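Jedham Makers and Menders Forum
General Chat > Automation, Gadgets and Other Disappointments
Thread: Can a machine clear the bench yet?
Replies: 15 | Views: 3487

Started by sawdust_renzo

Thursday, November 7, 2019

My brother-in-law announced over dinner that household chores have five years left in them. His evidence was a vacuum. I own the same vacuum. It has eaten two phone chargers and the fringe off a rug, and it spends most afternoons under the couch, thinking.

So I'm putting it to the people here who work with the real thing. Never mind dancing dogs and backflips. Could anything you can buy, at any price, walk up to my bench in Tirnton on a Friday arvo and put things back where they go? I'm after a yes or a no, though I know what this forum's like.

Renzo Valentini

gdalbello

No.

gdalbello

Sorry, that was a bit short. I programmed pick and place for a bottling line for six years. The arm was magnificent. It would put the same bottle in the same hole to the width of a hair, all night, and never ask for a smoke break. Then purchasing changed the label supplier, the new labels were a touch shinier, and the sensor decided there were no bottles in the world. We lost a shift to it.

Your bench is all shiny labels, Renzo.

Giorgia

Kettle_Ettore

I'll be the disagreeable one. Everything Giorgia says was right for the old way of doing it, where a human tells the arm every coordinate. The research mobs have moved on. You give it a camera and a heap of practice and it works out its own grasps. It doesn't need to know what the thing is. It only needs to know where to pinch.

Also, you all have a dishwasher and a washing machine. Those are robots doing chores. We stopped calling them robots once they worked.

gdalbello

A dishwasher is a cupboard that rains. Who loads it, Ettore?

Kettle_Ettore

My daughter, under protest. Point taken.

vsantoro_upholstery

Can I ask about soft things? I run a small trimming shop and everything I handle flops. Vinyl, foam, calico, piping cord. We had a rep from Baletell through in April with a very glossy brochure about an automated cutting and handling table. The cutting I believed. I asked him what picks up the cut piece and turns it over so the nap runs the right way. He turned the page and there was a photo of a woman doing it.

Vittoria

sawdust_renzo

Did you buy it?

vsantoro_upholstery

I bought new shears.

damico_r

Other Renzo here, the one with the lathe. I think the question's been put badly. "Can a machine do chores" lumps together three or four different jobs. Carrying is solved. Repeating is solved. Finding a thing in a mess and getting hold of it is half solved, on a good day, with the lights right. Knowing that the offcut on the left is rubbish and the offcut on the right is being saved for a jig is not even started, and I'd add that my wife hasn't cracked that one either.

Sorrentino's, where I do a couple of days a week, has a picker on the small parts. It does well. Someone still stands next to it with a stick.

gdalbello

We had a stick! Ours was a broom handle with a tennis ball on the end. It had its own hook and its own asset number.

Kettle_Ettore

You're all judging it by the factory. The factory's the easy end, which is why it was done first. The interesting work is in odd objects, mixed up, nothing lined up for the arm. That's much closer to Renzo's bench than a row of bottles is.

Have a look at what they're asking it to sort out: 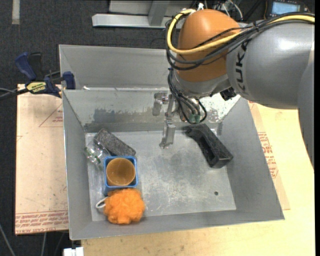 What's in that bin and why I think it matters

A clear plastic bottle, crumpled. A bath puff. A cup sitting inside a square blue container. A rough spongy-looking block. A long black thing up the other side that I won't try to name. There isn't a matching pair in there, and the gripper is basically two metal fingers. Five years ago you'd have been laughed out of the building for suggesting one arm and one gripper should have a crack at the lot.

gdalbello

All right, I'll give you that it's a nastier bin than I was ever handed. Crumpled clear plastic is a horror. The camera sees the reflections and whatever's behind it, and the bottle is somewhere in between.

My question is the cup. If it lifts the blue container, does it want the container, or the cup, or both? A toddler would know what you meant. Well, a toddler would throw it, but they'd know.

vsantoro_upholstery

The bath puff is the one I'd watch. Mesh is a gift in one way, you can grab it anywhere and something will come with you. Putting it down again is another story. I've had netting come halfway across the workroom hanging off a thimble.

damico_r

I notice the big grey KUKA has a bin, and the bin is clamped. I'd like my bench clamped too. It'd stop people borrowing it.

More seriously, that's a great lump of industrial arm for picking up a bath puff. Where does it go in a kitchen? You'd have to move out the fridge, and then presumably train it to fetch beer from the garage.

Kettle_Ettore

First computers filled a room, etc etc.

damico_r

So did my first lathe, and it still does.

sawdust_renzo

Reading all this back, I make it one yes, one no, one pair of shears and a stick.

I did a small trial of my own last night. Set a timer and cleared the bench by hand, paying attention to what I was doing for once. Most of the time went on standing there holding something and deciding. There was a brass fitting I must have picked up four times. It's back on the bench. I can't see what I'd tell a robot about that fitting.

vsantoro_upholstery

What's it off?

sawdust_renzo

No idea. It's a good one though.

gdalbello

For what it's worth, I'd shift my "no" to "not in a house, and not without someone nearby". In a shop with one kind of mess and a bit of patience, maybe. I'd still want the broom handle.

Kettle_Ettore

I'm taking that as a win. Will put 300 bucks on something folding a towel in a showroom before my daughter leaves home.

damico_r

Folding it, or folding it so your wife doesn't fold it again after?

Kettle_Ettore

Make it 15 bucks.

vsantoro_upholstery

Fitted sheets or I'm not interested.

sawdust_renzo

Brother-in-law has been sent the link. He says we're all dinosaurs and could someone please tell him how to get rug fringe out of a roller brush.

gdalbello

Seam ripper. Unplug it first.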